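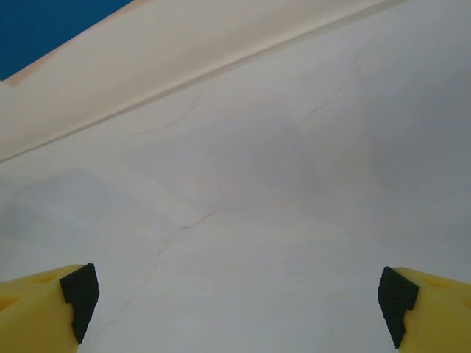
Last changed: January, by Subbarao Kotian

The thing about a marble-patterned worktop is that from five inches up it looks like the moon. I'd never noticed before robotics club. I'd eaten toast off ours for years and never given it a second thought, and then I saw it through the arm's own little camera, all veins and grey patches, and I thought, right, so that's where Zoltetti lives.

Zoltetti is our arm. Yellow fingers, black pads, terrible manners. The name came from Mina, who said it sounded like a pasta you'd send back, and by the time Mr Aldous asked us for something more sensible we'd already put it on the entry form for Nurkbridge.

Nurkbridge is the schools' competition. You get 15 minutes, one table and a bag of things you haven't seen before, and your arm has to find each one and put it in a tray. Last year we came seventh out of seven. I say "we", but I was only there to carry the extension lead.

So this year I was on vision, which meant I sat with the laptop on my knees while Mina did the driving and Qudah did the worrying. (Qudah is his surname. He has a perfectly good first name and won't answer to it.)

"What's it see?" Mina said.

"Worktop," I said.

"And now?"

"More worktop."

We'd written a program called Cenura that was meant to draw a green box round anything worth picking up. It had learned from about 300 pictures we'd taken ourselves, mostly of pegs and rubbers and Qudah's bus pass, and it was brilliant at bus passes. But that evening there was nothing between the fingers at all, only the pale top with a brown vein wandering down it, and up came a green box. Right on the vein! There's a darker reddish spot partway along, and Cenura was as sure of that spot as I've ever been of anything.

"It thinks that's a raisin," I said.

"Don't let it," said Qudah.

Too late. Mina had left it on automatic, and down went Zoltetti, ever so gently, and closed its fingers on a bit of pattern. Up it came again. It swung over to the tray, opened up, and dropped off absolutely nothing with enormous care. Then it went back for another one.

We should have stopped it. There was a big red button and everything. But we sat there and watched it do the whole trip again, and Mina started clapping each time it got to the tray, and I got the giggles so badly I had to put the laptop down on the floor.

"It's tidying up," Mina said. "Bless it."

"It's going to do that in front of judges," said Qudah, and that shut us up a bit.

We stayed till gone half past six. I took picture after picture of plain worktop, every vein and smudge of it, and labelled each one "nothing", which is a funny way to spend an evening. Nothing, nothing, nothing, nothing. Mina moved the arm along a couple of inches at a time and hummed. Qudah ate 2 packets of crisps and wiped his hands on his jumper before he touched anything, so credit to him.

Then we ran it again. Zoltetti hung over the reddish spot for ages. The green box flickered on, went off, came on again, and I could hear all three of us not breathing. Off. The arm slid away to the left and carried on looking.

"Put the bus pass down," said Qudah, and got it out of his pocket.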